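October, early, kitchen still dark

Woke at ten to five and couldn't get back under. Made coffee and sat with the apple notebook, so this will mostly be about apples again.

We are further along than I thought last week. The Casado trees on the lower row are finished, picked clean, and the drops are raked out from under them. The upper row has maybe four days left. The fruit up there is smaller this year and the skins are rough on the north side, but it cuts fine and the seeds are brown all the way through. I pressed a small batch last night to see. Very sweet, not much bite. It will need something sharp with it, and the only sharp apples I have left are the crabs by the road, which are a pain to pick.

Sølve Sandberg came by after supper to return the long ladder. He thinks I should hold off on the upper row until there's been a proper frost. I think he's wrong. His place at Trerkisach sits higher than mine and his fruit hangs on better. Mine drops as soon as the nights turn, and last year I waited like he said and lost a third of it to the grass. We went around on it for a while and then talked about his knee, which is no better. He took two jugs home.

The press is leaking again at the bottom of the basket. I tightened everything and it still weeps down the left leg. I looked up a new gasket from Rornell and they want me to order 12 at a time. I don't have a use for 12 gaskets. I may cut one out of the old inner tube like Dad did and see if it lasts the month.

Money. The farm stand took in around $500 over the past two weeks, most of it from cider and hardly any from whole apples. People pick one up, turn it over, see a spot and put it back. Next year I might not set out whole fruit at all. The roof on the shed is quoted at 3,000 and that will have to wait until spring. I moved the sacks away from the corner where it drips.

Mowed between the rows yesterday for what I hope is the last time. The belt squealed the whole way. Found the good pruning saw in the tall grass by the third tree, rusted but straight, which I had blamed my brother for since June. I should call him and say so.

Yellow jackets are bad around the pomace pile. Got stung on the wrist and again on the neck. I'm going to haul the pile down to the far fence and stop dumping it so close to the shed. The deer will find it either way.

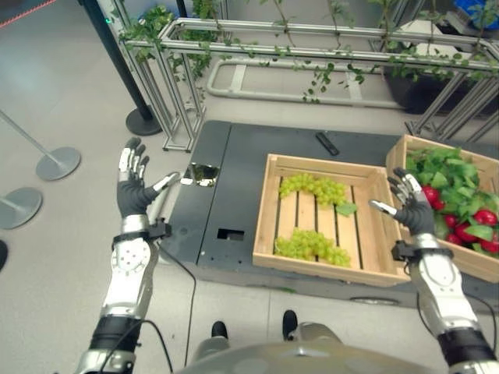 *Two hands and a wooden crate.*

Rain started while I was writing and has quit again. It's getting light over the ridge. I want to get the first ladder set before eight and work the top branches while my back is fresh, then do the low ones sitting down after lunch.

Things to buy in town: yeast, 100 caps if they have the right size, a jar of Jellix for the quince (the last batch never set and I ended up pouring it over pancakes), dog food, bleach for the jugs. Also stamps.

Dog wants out. Left boot is still damp from yesterday. I'll wear the old pair.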